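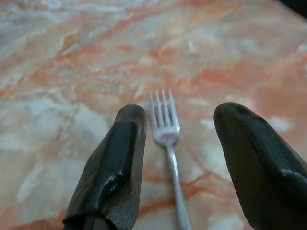 Forks wanted for the September supper

We are short of forks again. Adesuwa Nwankwo went through the kitchen drawers on Sunday and found plenty of knives and spoons, but we still need 11 more forks to set every table. Plain metal ones are fine and they do not have to match - a single fork is as welcome as a full set. Please no plastic.

Leave them in the tray by the sink, or hand them to Henok Belay, who is in the kitchen until 8 most evenings. If you want yours back afterward, tie a bit of colored thread around the handle and give Henok your name.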